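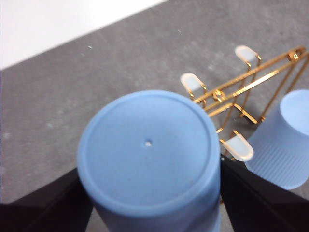 Light blue cup, bottom up, beside the gold wire rack.

I asked the woman who runs the Pundside kitchen shop why anyone would pay for a cup rack. She laughed at me. "You've got a dish towel on your counter right now, haven't you?" I do – it's been damp since October.

She's sold 222 of the gold ones so far, and she keeps one at home next to the sink. "It's the white tips I like," she told me. "Bare wire on a cup drives me up the wall, that scraping sound!"

Her cups are plastic, and she won't hear a word against them. "I had 3 nice glasses from Temell. Had!"

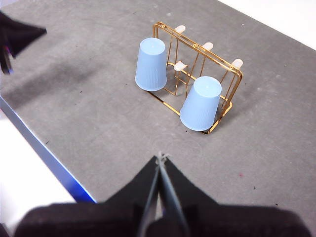
Two cups upside down at the rack, pale tips on the wire.

Does she ever put them away in a cupboard? "What for? I'll want one again by four o'clock." Then she got up to make us tea, and I wrote down the price of the rack.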